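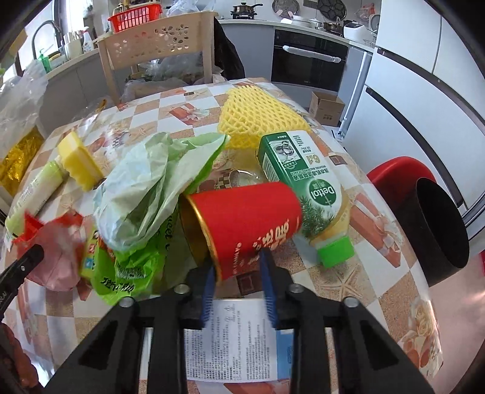
The surge came up Cikcombe's lower road a little before four in the morning, and I slept through the first part of it. I'd gone to bed thinking we had until breakfast, going by the forecast, and the wind wasn't even that bad! What woke me was Ilir Bošković from across the way banging on the kitchen window with a flashlight and yelling something about the drain. I keep thinking about that kitchen now, with everything that ends up on a table in a week like this one - the red cup with the gold rim lying on its side, a bottle of Dettol washing machine cleaner, a fruit net, a sheet of instructions in tiny print that I still haven't read. We've been living at that table. The front room has no carpet and smells like low tide.

So, the water. I always figured flooding was rain, more or less. It rains a lot, the creek fills up, you get wet feet. This was the bay being shoved up the creek from the wrong end, and it had salt in it and bits of somebody's dock. Jasmina Babić is on the gauge rota down at the Vevico landing and she told me the wind had been pushing into the mouth of the bay for two days straight, and then the high tide landed on top of it. We got 79 centimeters over the normal tide (she reads it in centimeters, don't ask me to convert). It doesn't sound like much until you know that our front step is lower than that.

The storm itself was nothing special. People kept saying so on the 26th, me included, because the wind numbers were lower than last winter's and last winter we lost a few shingles and one trash can. I went and looked at the wind forecast maybe ten times and never once clicked over to the tide page. I've bookmarked it now.

Senad Nikolaidis lent us his pump, bless him, and it ran until the gas ran out. Then Damir Vukčević drove over with more, the long way, through Brunatitz, because the causeway was still under. He wouldn't take money for it but he did take a pie.

The quote for drying out the floor is $240 a day, which made me laugh out loud on the phone. I'm going with two rented fans and open windows for now. If anyone local has a dehumidifier sitting in the garage, please leave a comment or just come by - the back door's the one that still opens.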